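Progress report to Plasurance, Nodgate disassembly software
Prepared by Stojan Kelmendi, Oct 18, 2022

Planner. The June report promised the new motion planner "shortly". It is now merged. Planning time per move is down to 71 milliseconds, and the arm no longer takes the scenic route between two points a hand's width apart.

Perception. Zdenka Georgiou has retrained the drive caddy detector on 1,000 labelled wrist images, 500 of them relabelled after we found two people had different ideas of what a latch is. Blue plastic is found reliably. Shiny metal is still found in places where there is none, so the confidence threshold stays high and the arm stays timid.

Wrist views from the drive removal task:
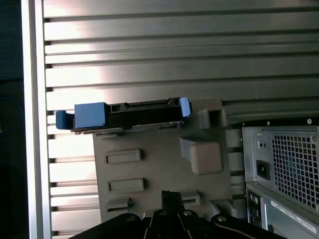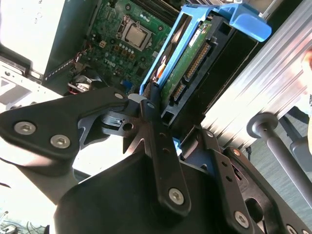 Control. Force limits now live in one configuration file. They used to live in four, which disagreed. The release routine stops and backs off when the load rises too quickly, and it logs why in something close to English.

Tooling. Zetorach, our log viewer, opens long runs without falling over. Searching them is another matter.

Spending is on plan, apart from 2 replacement cables. We ask to move the Vlachou integration to the next period, as their interface document is still mostly headings.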